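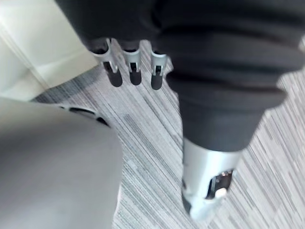 Schwerdtfeger Introduces Zovevby Carpet Tile for Shared Work and Meeting Rooms

DEDOVTHORPE, 17 Feb 2021 – Schwerdtfeger, a supplier of commercial floor coverings, today announced the release of Zovevby, a striped carpet tile in gray intended for meeting rooms, open offices and waiting areas. The product is available to order now in the standard tile format. A plank format will follow in June.

Zovevby is a tufted loop-pile tile with a solution-dyed nylon face and a heavy bitumen-free backing. The stripe is formed by alternating yarn tones within the same pile height, so the surface stays level across the pattern. Chair casters and cart wheels cross the stripe without a change in rolling resistance.

The pattern was developed over two design rounds at the company's sample workshop in Dedovthorpe. The first round used a regular stripe of equal width. Test layouts showed visible misalignment at tile joints when installers worked at normal speed, and the regular stripe was dropped. The released version uses an irregular repeat that tolerates small offsets between neighboring tiles.

"A regular stripe looks good on a sample board and causes trouble on a real floor," said Ida Haberkorn, head of product design at Schwerdtfeger. "We wanted a tile that a two-person crew can lay in one direction without checking every joint against a straightedge."

Pilot installation

Before release, the tile was installed at Sovside, a shared office building in Dedovthorpe. The pilot covered 1,161 tiles in 10 rooms, including meeting rooms, a print room and a corridor with daily cart traffic. The existing broadloom was removed, the subfloor was leveled where needed, and the tiles were set with a releasable tackifier.

Installation took 28 working hours, excluding removal of the old carpet. Furniture was shifted from one half of each room to the other while work proceeded, and the building stayed open.

Kipchumba Waweru, facilities manager at Sovside, said the main requirement was single-tile replacement. "Our old carpet had to be patched with a knife and tape, and you could see every patch. We have already swapped four tiles in the print room after a toner spill. The replacements came from the same carton and they match."

Wear was inspected at the end of the pilot period in three places: under desk chairs, at door thresholds and along the corridor centerline. Pile flattening was recorded under the chairs and recovered after vacuuming with a rotating brush. No edge lift was found at the thresholds. One corridor tile showed a pulled loop, traced to a damaged cart wheel, and was replaced.

Laying direction and maintenance

Zovevby is supplied for one-directional laying only. An arrow is printed on the back of each tile. Quarter-turn and random laying will interrupt the stripe and are not covered by the appearance warranty. Brick laying is permitted – the offset should be half a tile and should run with the stripe.

Routine care consists of vacuuming. Spot cleaning should be done with a neutral cleaner and a white cloth, working from the outside of the spot inward. Hot water extraction is permitted, provided the floor is fully dry before furniture is returned. Felt pads are recommended under cabinets and other fixed pieces with narrow feet.

"Most of the service calls we get are about cleaning products that leave a residue," said Jinfeng Dai, technical service lead at Schwerdtfeger. "The residue picks up soil and people think the carpet is worn. We have put a one-page care sheet in every carton."

Availability

Zovevby is sold through Schwerdtfeger's trade counters and contract dealers. Stock orders ship in full cartons. Orders above 35 cartons are cut from a single dye lot on request; smaller orders are filled from current stock. Sample tiles are free to architects, specifiers and building managers.

Installation instructions, the care sheet and the warranty terms can be requested from the sales office.

Media contact: Iqra Awan, Communications, Schwerdtfeger, Dedovthorpe
Trade and sample inquiries: Stavros Gashi, Contract Sales, Schwerdtfeger, Dedovthorpe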